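From: Letay Negussie
To: Hinidell users list
Date: 7th October
Subject: Re: Bottle task results and the overhead view

Dear colleagues,

I am replying on behalf of the Okel group to the question raised last week by the Fokolness team. The relevant part of their message is quoted for those who joined the list recently.

> We have trained on the released Hinidell set and our success rate on the
> bottle task is well below the one in your April report. We use the overhead
> view only. Could you confirm whether the reported figure was obtained with
> the same view, and whether all of the demonstrations were used?
> We would also like to know if the wrist views can be had at the same rate.

The figure in the April report was obtained with the overhead view together with the joint positions of both arms. It was not obtained with the overhead view alone. The wording in section 2 of the report is unclear on this matter and will be corrected in the next version.

With regard to the demonstrations, the release contains 2,790 simulated episodes. Only 1,785 of these were used for training in the report. The others were set aside by the Soylu filter, which removes any episode in which an arm stands still for more than 30 consecutive steps. The filter was not included in the release. Teams that train on the full set should expect a policy that hesitates before the first reach, and we believe this explains a large part of the difference you describe.

The overhead view has a further limit on this task, as it shows the bottle strongly foreshortened.
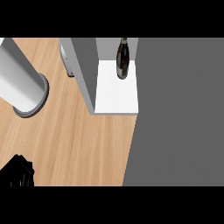
Overhead view in simulation, with the wine bottle upright on the white shelf.

A policy given this view alone must judge the height of the neck from very little evidence. In our own trials without joint positions, most failed grasps closed too high or met the shoulder of the bottle. We did not find that a larger image encoder helped. Adding the joint positions did help, and the gain was present for every random seed we tried.

The black bands at the top and bottom of the image are padding. They are part of the stored images and were kept during training. Please do not crop them if you intend to compare your results with ours, as the released weights expect the padded input.

The wrist views were recorded at the same rate as the overhead view and can be provided on request. They are not yet covered by the documentation.

The episode list produced by the Soylu filter will be placed in the project folder together with the corrected section. Groups that have already reported results on the full set are asked to state this clearly in their tables.

Yours sincerely,

Letay Negussie
Okel group, Hinidell project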